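Clornileck

README, last touched 2022-04-28

Clornileck is a pair of hand-held grippers you print at home, plus the scripts that turn an afternoon of handling laundry into files a robot arm can learn from. It came out of the bench at Pirnbridge, the shared workshop where I pay for a shelf and use three. The arm it is meant to feed is called Pliltitance. Pliltitance is still mostly a base plate and a bag of bearings, so this README covers the grippers and the recordings. The arm will get its own README when it can lift something.

Status

Usable if you are patient. The left and right tools share one set of parts except for the handle, which is mirrored. I learned about the mirroring after printing two lefts.

What is in the folder

parts/ holds the printable files for fingers, handle and camera mount
firmware/ reads the finger opening and writes it out next to the video
tools/ has the scripts for trimming, syncing and checking recordings
data/ is the towel set, described further down
old/ is there for shame and should not be printed

Building one

Print the fingers flat, in black if you want them to match mine, with the pads facing up. The pads are the only surface that matters and also the first one everybody wants to sand. Leave them alone. Press the pivots in by hand and stop when the finger swings freely under its own weight. If you need a hammer, your holes printed small. If the pivot falls out and rolls under the drill press, they printed large, and I would like to know what else is under there.

The cutouts in the finger arms save some filament and let the camera see past them. An earlier version had solid arms. It recorded a very complete set of footage of solid arms.

Check the opening with tools/check_open before you record anything. The reading should run from 0 to 1000 as you squeeze and come back to the same place when you let go. Mine comes back to 38. The sync script subtracts whatever it finds in your settings file, so write your own number there and don't copy mine.

The towel set

Towels were picked because I had towels. They are also a fair test: soft, thick when folded, and happy to change shape the moment you look confident. Recordings are made two-handed, one tool per hand, with the camera riding on the tool and looking out past the fingers.
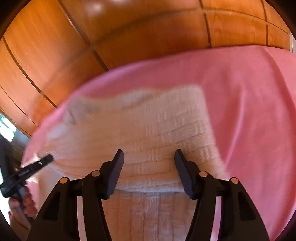

Each recording starts with the fingers open and is supposed to end with them open again. The checking script throws out any that don't, which mostly catches me answering the door. After that pass, 92 recordings are left in data/. I had planned on 1000. The plan was made in August, in a chair.

Every recording is a folder with the video from each tool, a table of finger openings, and a notes file. The notes are typed by hand and the spelling gets worse toward the end of a session. Please don't train on the notes.

Known problems

The lens is very wide. Straight edges bend, corners go black, and tabletops look like they were built by a barrel maker. There is an unwarp option in tools/sync, turned off by default. I train on the bent version.

Shiny tabletops put a glare spot in the video. A cloth under the work covers some of it. A matte table would cover all of it, and I am accepting donations of matte tables.

Thick stacks are under-represented in good grasps. The fingers will go around one if you come at it squarely, and will nibble at the top layer if you don't. Both kinds are in the data and the notes usually say which.

There is one operator, me, and one style of folding. A model trained on this will fold towels the way I do. My household has opinions about that.

The Khondokar branch

Khondokar is a rewrite of the sync script that guesses the offset between the two tools by itself. It works on short recordings. On long ones it drifts, then reports success. Use the main branch and clap the fingers together twice at the start, as the old script expects.

License

Do what you like with the parts and scripts. The recordings are for research and home tinkering. If you fix the left handle so the cable stops catching on my sleeve, send it back and I will print that one first.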